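**Flivosberg Swap Evenings - your questions, answered**

We love getting these emails, so keep them coming! If your question isn't in the list, ask at the door or write to Stellan Haugland.

### What is a swap evening?

You bring things you've stopped using, you take home things you will use, and no money changes hands. We started with 14 people in a hallway and now send the newsletter to 267 homes, which still makes us grin.

### When do you meet?

Every Thursday at 6:30 p.m. Doors open at six if you have a lot to unload. We skip the week of the street market in March.

### Do I have to bring something to take something?

Nope. Plenty of people come with empty hands the first time. Just browse, have some tea and see how it goes.

### How many things can I bring?

Up to 30 per household. Books don't count toward that (we'd never get the readers to stop anyway). Furniture goes on the card wall by the stairs - write the size and the street you live on, and leave the sofa at home.

### What sort of things get swapped?

All sorts! Kitchen gear, yarn, puzzles, plant pots, game controllers, cork boards, lamps, kids' boots. Puzzles go fastest, especially the big ones. 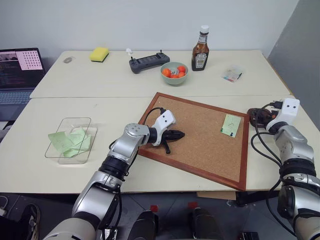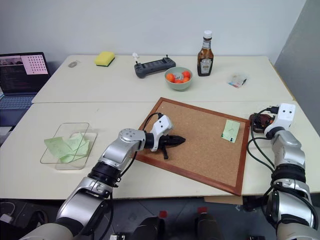 Mercy Mutiso wrote to us after her second visit to say that she'd like a longer browsing time before the swapping starts, as she felt rushed at the book table and went home without the atlas she wanted. We read that out at the next meeting and everyone agreed, so browsing now runs a full half hour. Thank you, Mercy!

### What can't I bring?

Car seats, bike helmets, open food, medicine and mattresses. Anything with a plug needs to work, and please bring the cord that goes with it.

### What if two people want the same thing?

Flip a coin. We keep one in a jar on the tea table.

### Where do the leftovers go?

You take your own things home, or put them in the Skallasow crate. That one gets driven over to their free shop on the first weekend of the month, and last year it added up to some 400 items - mostly mugs.

### Can I start one in my town?

Please do! Mrema has one going already, and we're happy to send you our sign-up sheet and the furniture card.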